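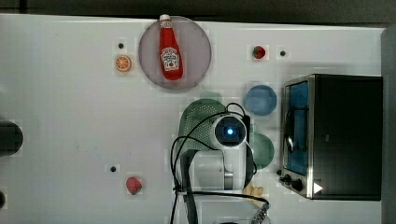 Sikasetti, c'est mon jeu d'épisodes pour une question qui m'agace depuis longtemps : est-ce qu'un bras apprend mieux à ranger des aliments quand on change les consignes, ou quand on change la table ? Je l'ai commencé en janvier avec Felista Wanyama, sur une idée griffonnée au dos d'un billet de train, et il a pas mal grossi depuis. Le principe tient en peu de mots : on garde les mêmes objets, on les déplace, et on donne au bras une phrase à exécuter. La bouteille de ketchup couchée sur l'assiette, par exemple, sert de cible à « redresse la bouteille » mais aussi d'obstacle pour « pose la fraise sur l'assiette » – et c'est là que les politiques entraînées sur une seule disposition se plantent joyeusement. La passoire verte et le bol bleu me plaisent bien aussi, parce que « mets-la dans le récipient » devient franchement ambigu !

Contenu

2,000 épisodes téléopérés, répartis sur 90 dispositions de table. Chaque épisode contient la vidéo vue de dessus, les positions articulaires, l'état de la pince et la consigne en français. Huit consignes de base, plus leurs reformulations (Tumaini Were en a écrit la plupart, y compris les plus tordues, merci à lui).

Ce qu'on a trouvé

À nombre d'épisodes égal, varier les dispositions aide nettement plus que varier les phrases. Je m'attendais à l'inverse, j'avais même parié un repas là-dessus. L'écart se resserre dès qu'il y a deux récipients possibles, et là je n'ai pas encore de bonne explication. On a relancé l'entraînement avec cinq graines différentes, le classement n'a pas bougé.

Limites

Une seule table, un seul bras, un éclairage assez constant. Vu de dessus, le bras cache souvent une partie des objets – la passoire en fait régulièrement les frais. Si votre méthode suppose une vue dégagée, filtrez avec le champ « occlusion », annoté à la main donc pas parfait.

Utilisation

Le chargeur s'appelle Kosis, il est dans le dossier du même nom. Lisez d'abord le fichier des découpages : les dispositions de test ne doivent surtout pas passer à l'entraînement (je l'ai fait une fois, très beaux résultats, grosse déception). Pour un bug ou une consigne mal traduite, ouvrez un ticket avec le numéro de l'épisode.

Dernière mise à jour : 13 novembre 2020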